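My grandmother's serving plate lives on top of the cabinet, and every December somebody in the family has to climb up and fetch it. This year I got to wondering, as I do, whether I'll ever be able to hand that job to a machine.

I've been reading up on it for months now (my wife would say too many months!). My old coworker Narendra Nautiyal got me started. He works at Vemel, a shop that makes cabinet hinges, and they have an arm on the floor that loads the same part 1461 times a shift and hardly ever drops one. Wonderful, I said, so when does it come and do my dishes? He laughed for quite a while. The hinge is always in the same spot, he said, and your plates never are.

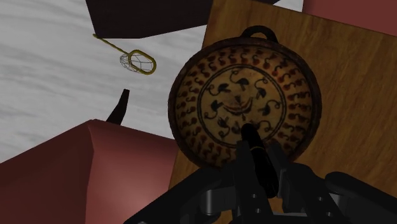 So that's the trouble, as far as I can understand it. A plate is thin and slippery, it leans on things, and you have to get hold of the rim without knocking the rest over. Much of the practicing gets done in simulation first, where you can break 400 plates before lunch and sweep up none of them. I like that very much — I broke two just in September, and those were real.

Would I buy one today? No, not for the kitchen. Our little Zindale vacuum still gets stuck under the couch, bless it, and I paid nearly $400 for the thing. But folding towels, maybe, or carrying the laundry upstairs — I'd put my name on that list tomorrow. Narendra says to give it ten years. I'm keeping the stepladder by the cabinet until then.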